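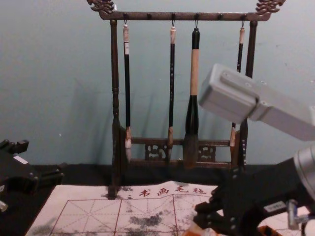
Brush rack with carved ends, dark wood.

About Stollov

Hi, I'm Veikko Kiiskinen, and I run Stollov, a small shop and mail-order business for people who like to write and paint by hand. Ink, paper, brushes, nibs, and far too many kinds of blotting paper (I have a weakness, my wife has given up on me).

I started out in February, in a rented room above a bakery, with 24 bottles of ink and a folding table. Before that I sold office printers for years, and I was pretty good at it! But I kept writing letters on my lunch break, and people kept asking me where I got my paper. So one day I ordered a whole carton and sold it off sheet by sheet. It was gone before I'd worked out what to charge for postage.

These days we're on the ground floor, next to the old Bittencourt shoe store, and we stock around 800 different items. The paper is still my favorite part. I test every new one myself with a wet brush and a scratchy nib, and if it bleeds all over the place I send it back. Our own practice pad is called Vivomus, and it comes in cream or white. Get the cream.

We teach too! The beginner brush class runs in the evenings, eight people at most, and everything you need is included. Wear something you don't mind getting ink on. The letter-writing night is free, just bring a stamp and somebody to write to.

Orders go out the next morning, wrapped in paper and string, and I pack most of them myself. If a bottle leaks on the way, send me a note and I'll mail you another one.

Come by and try a few brushes. The bell on the door sticks, so give it a good push.

Veikko

Page last updated August 2, 2020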